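Clesholm bench notes, 6/11/19

Spent the whole session on our house rules for the fruit table, which I'd been meaning to write down properly since May -- they mostly lived in my head. 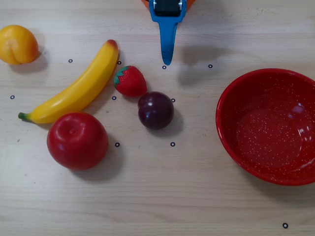
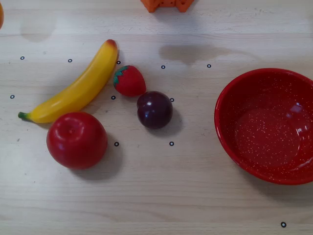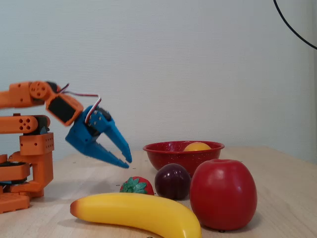

Posted by Guerra, Clesholm bench

So, the rules as they stand. Fruit goes down first, then the bowl, and hands stay well clear of the arm once it has power. Two short beeps before any move, please, even a tiny one! Fingertips never press on the wood. Stop and recheck the zero every 100 runs -- I know Gurkdale goes to 144, and bless them, but I'd like us to stay careful. Still need to ask them about cable slack.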